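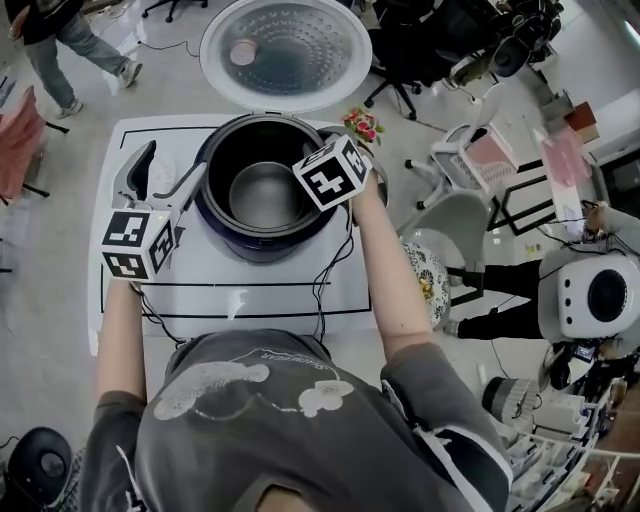 Figure 2. Hand-held grippers at a white table, one of them open around a translucent item.

4.2 Touring and audience loyalty

Regional theaters often claim that a co-production brings in new playgoers. We doubt the evidence is as strong as the press offices suggest. Harahap's survey of the Sudby season drew 137 replies, nearly all from people already on the mailing list – hardly the crowd one would ask about first visits.

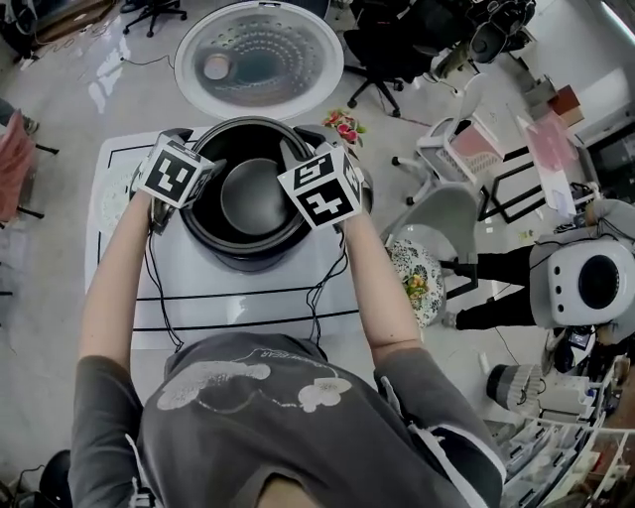 The Stomska run has a similar problem. Its box office counted a booking under a new email address as a new customer, so a regular who changed providers in February was logged as a convert. Hafiz Harahap notes this in an appendix and then uses the figure anyway. Of the 14 venues on the tour, only two kept door records that would let anyone check it.
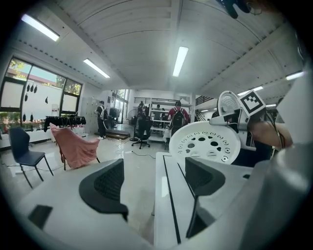
Does sharing a production between two houses widen its audience?

The records we have can't settle it. Ticket sales rose at Sudby, but prices were cut in the same month – and the report makes no attempt to separate the two effects.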